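Trarkismont Music Festival: Interim Progress Report
Submitted to the Gerlach Fund for Live Performance
April 20, 2019

Summary

Planning for the July festival is on schedule. The main stage program is complete, the site license has been granted, and ticket sales opened on the date given in our application. One item, the late-night stage, remains open and is covered below.

Program

Contracts have been signed with 20 acts across the three days. Valtau will close the opening night with a full-band set, their first with the new brass section. Plurero have moved from the afternoon to the second evening at their own request, and the printed schedule has been corrected. The new artists' strand supported by your grant received 82 applications. Mareike Kröger, who leads the program team, will confirm the final selection to you in writing once all fees have been agreed.

Sales

Weekend passes stand at 60 percent of the allocation. Day tickets have been slower, as in previous years, and the main push for these will begin when the stage times are announced. The reduced-price tickets for local residents have been held back for sale through the town library.
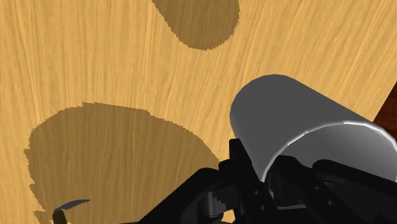
Light wood grain with shadows across the tabletop.

Site and Production

The stage supplier has provided revised drawings with a wider wheelchair platform and a second exit beside the sound desk. The town has asked for an earlier finish on the final night – 11 p.m. in place of midnight – and the running order has been adjusted to suit.

Open Items

The late-night stage depends on a noise assessment that has not yet been delivered. Should it be refused, the acts concerned will be offered places in the indoor hall, and the budget line for the tent will be returned to contingency. We request your approval for this change in advance. The second grant payment may be released against the signed contracts enclosed.

Pendo Nyamweya
Festival Director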